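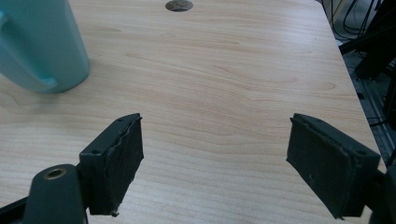 # Unit 4: Timber Movement and Moisture

Handout for the evening course in timber and joinery, Hornwood campus. Version of 04/03/2019. Bring it with you to both theory sessions and the shop session.

## 4.1 Water in wood

Freshly felled timber holds water in two places. Free water sits in the cell cavities and bound water sits in the cell walls. Free water leaves first, and the board gets lighter without changing size. The point where the cavities are empty and the walls are still saturated is called the fibre saturation point, usually taken as a moisture content a little under 30% for most species. Below it, the walls give up water and the board starts to shrink.

Moisture content (MC) is worked out on the dry weight:

MC % = (wet weight − oven-dry weight) ÷ oven-dry weight × 100

Worked figures: a sample offcut weighs 545 g when cut and 500 g after oven drying. The difference is 45 g, and 45 ÷ 500 × 100 gives 9% MC. Green timber can come out well over 100% by this method. Students often take that for a mistake in their arithmetic.

## 4.2 Direction of movement

Wood does not shrink evenly.

- **Tangential** (along the growth rings): the greatest movement.
- **Radial** (across the rings): commonly half to two-thirds of the tangential figure.
- **Longitudinal** (along the grain): very small in normal wood, and ignored for furniture.

A backsawn board has its wide face roughly tangential to the rings. It shows the broad, wandering figure most people think of as wood grain, and it moves more across its width. A quartersawn board has its wide face close to radial. The figure is straighter and the board is steadier. Quartersawn stock costs more per metre, as the log yields less of it.

Cupping comes from the difference between the two directions. As a backsawn board dries, the face that was nearer the bark shrinks more and goes hollow. Look at the end grain before you mark out.

## 4.3 Equilibrium

Timber left in a steady climate settles to an equilibrium moisture content (EMC). Heated or air-conditioned rooms sit low. An unheated shed near the coast sits higher, and in winter higher again. Stock brought in from the shed in June should be stickered indoors before it is machined.

## 4.4 Calculating an allowance

For a solid top we use:

movement = width × change in MC × movement coefficient

Take the Morside table design. The top is 910 mm wide, backsawn, and the coefficient given on your species sheet is 0.0025 per 1% MC. If MC goes from 9% to 12%:

910 × 3 × 0.0025 = 6.8 mm

Fixings must allow for all of this. Slotted screw holes, buttons in a grooved rail and figure-eight plates are all acceptable. Do not glue a solid top to its rails. A 50 mm stile moves so little by the same sum (0.4 mm) that it needs no allowance.

Veneered sheet is treated separately. Movement in the plane of good plywood is small enough to fix it tight, so don't use the formula on it.

## 4.5 Finishes

No ordinary finish stops movement. Film finishes such as polyurethane slow the exchange of moisture, oils slow it less. Coat both faces the same. A top sealed on one face only takes up moisture faster through the other and may cup.

## Shop session

1. Weigh your two offcuts on the bench scale and write the weight and your initials on the end grain.
2. Take three readings per piece with the Leltard pin meter, pins in line with the grain.
3. Put the pieces in the oven at 103 °C. Weigh again when you come in for the next session, then repeat until the weight is constant.
4. Work out MC and set it beside the meter average.

Meter readings need a species correction. The chart is taped inside the lid of the case.

## Reading

Shabalala course reader, chapters on seasoning and on solid panels. The section on kiln schedules is optional.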